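Home Guides Laundry Storage Contact

Getting the musty smell out of a linen cupboard

14 February 2026 - by the Pornuvon household desk

A linen cupboard goes musty when damp air gets in and can't get out. Sprays cover the smell for a day. The steps below take one afternoon plus drying time.

You will need white vinegar, bicarb soda, two microfibre cloths, a small fan and a bucket.

1. Empty every shelf. Sort the linen into two piles, smelly and fine, and wash the smelly pile on warm with no fabric softener. Softener leaves a film that holds odour.

2. Check the back wall and the ceiling corners with a torch. If you find a leak or mould behind the paint, stop and get that fixed first.

3. Mix 300 ml of vinegar with the same amount of water. Wipe the shelves, walls, door and door frame. Wring the cloth out well - bare timber and chipboard should only get a light wipe.

4. Leave the door open with the fan pointed in until everything is dry to the touch. In April, when our nights turn cool, I leave it overnight.

5. Put bicarb in 3 open jars, one per shelf, and swap it after 28 days.

6. Put back only what is bone dry. Leave a gap of a few centimetres between the linen and the back wall, and don't fill the shelves to the top. Small things go in open baskets so they don't get shoved into corners.
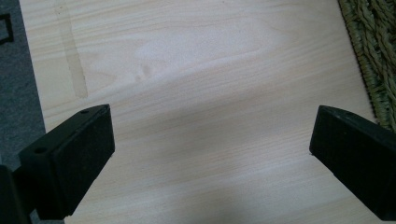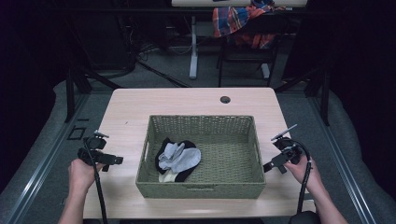
The woven basket has a handle slot in its front wall.

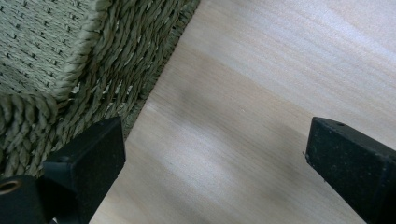 Nzioka wrote in to say that step 5 did very little at their place on the coast, and that moisture absorber tubs worked better, emptied as soon as the water reached the line. Fair enough. In a humid area use the tubs and keep them on the floor of the cupboard, well away from kids and pets.

If the smell comes back within a few weeks, look at the dryer. A vented dryer in the same room puts a lot of water into the air, and an open window or an exhaust fan will do more than another round of vinegar.

Cedar blocks are fine as an extra. Sand them lightly when the scent fades.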